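Search tickets Search
We use cookies to keep you signed in. Accept / Settings

Ticket: Girberg cell, arm stops short in rear corner
Opened by: Naa Akolgo
Assigned: Laurier Thibodeau
Status: open, monitoring

2020-08-31, Naa: Arm faults on the reach into the back corner. Happened 3 times this shift. Clearing the fault and homing brings it back. Speed was at the usual setting.

Laurier: Pulled the log. Joint 4 torque trips at the end of the descent. Last calibration was in June, about 4000 cycles ago. Checked wrist cable for snags, reseated the connector, ran 10 dry moves with no fault.

Naa: Faulted again after lunch, same spot.

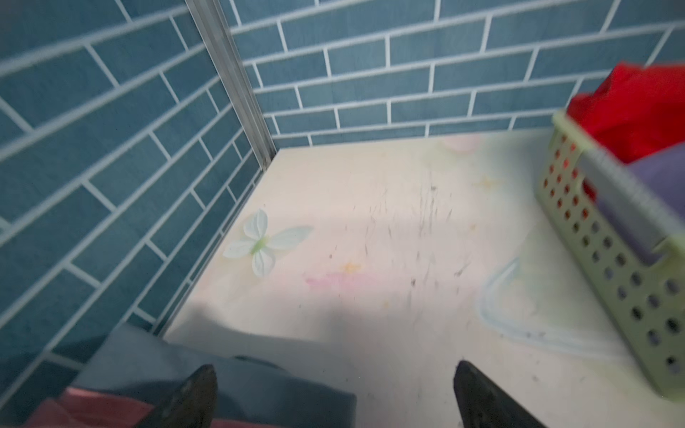

Laurier: Corner waypoint was taught too close to the back wall. I raised it 16 mm and saved it as a new point on the Caritz controller, old one kept. Reach is down into the corner with the metal strip at the wall junction and the green basket on the right as before. There are dark specks all over the middle of the floor, so please wipe that down before the next run and check the finger pads while you're in there.

Naa: Will do. Leaving open until the Mukance batch is through.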